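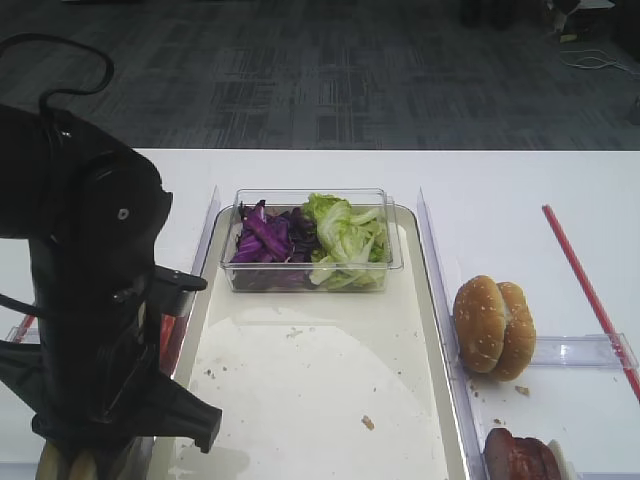
I have finally learned to darn, and I want to tell everyone about it! My family have heard quite enough, so it's your turn.

It started with a grey jumper I've had since college. The elbow had been thin for two winters and then one morning my arm simply came out of it. I was all set to put it in the rag bag when I remembered the mending evening in the back room of Bhattacharjee, the fabric shop near the station. I'd walked past the poster in their window for months (mostly on the way to buy chips) and never gone in.

Tahsin Khondokar runs the evening, and he is the most patient teacher I've come across. He had me put the whole sleeve over a wooden darning mushroom, smooth it out without stretching it, and then do nothing at all for a minute except look at the hole. Where does the good knitting start? It's always further out than you'd think. My hole was the size of a two pence piece but the thin part around it was as big as a coaster, and if you only sew across the hole the thin part goes next and takes your lovely new darn with it.

So you start well out in the sound wool, with little running stitches up and down, and leave a tiny loop at every turn. I pulled mine tight the first time and the elbow puckered up like a prune. Out it all came. The loops are there because wool shrinks a bit in the wash and the new threads need something to give. Then you turn the mushroom round and weave across, over and under, over and under, and push each row up against the last with the side of the needle. That's the bit I love – it goes from a few daft strings to real cloth while you're looking at it. 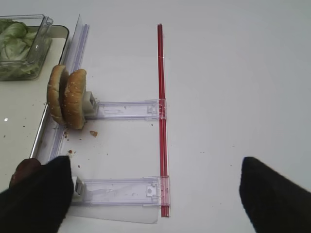 The needle matters more than I expected. I'd brought a sharp one from my sewing box and kept splitting the threads, and Tahsin swapped it for a blunt one with a long eye and the whole job got easier on the spot. If you buy one thing, buy that. They sell them by the till in twos and threes.

Now, yarn! You want something a little thinner than the wool the jumper was knitted in. I used a mending yarn called Ondura, which comes on small cards, in a mustard that doesn't match my grey jumper even slightly. I dithered over that. There was a perfectly good grey in the basket and I had it in my hand, but I'm so glad I put it back. The patch sits on my elbow like a little window with the light on, and a woman on the bus asked me where I'd bought it.

Since then I've done 3 pairs of socks, a scarf the moths had been at, and one of my brother's gloves (he hadn't asked). Socks are harder. The heel takes such a battering that I now go over it with two strands together, and I've had to learn to weave in the ends properly, with no knots, or you feel every one of them by lunchtime. My first sock darn was lumpy enough that I've kept the pair for wearing in wellies.

I've also been reading up, and there's a whole world out there. Swiss darning is where you follow the path of the old stitches with your new yarn, so a thin patch gets thickened up before it ever turns into a hole. I've tried it on a cuff and got lost, started again, got lost again, and then did a whole row without looking at the diagram! It needs good light and no telly. I want to have a go at a proper knitted-in patch next, though I may need my hand held for that one.

The evenings carry on through May and you pay 2 pounds for tea and a seat. Bring something with a hole in it, and wash it first, please – the lady next to me was very good about my scarf but I could smell it too. If you're a beginner, bring thick wool and a small hole and leave the fine cardigan for later.

I've got a blanket to start on tonight. The moths have had a lovely time with it, and I've got a card of bright red ready to go.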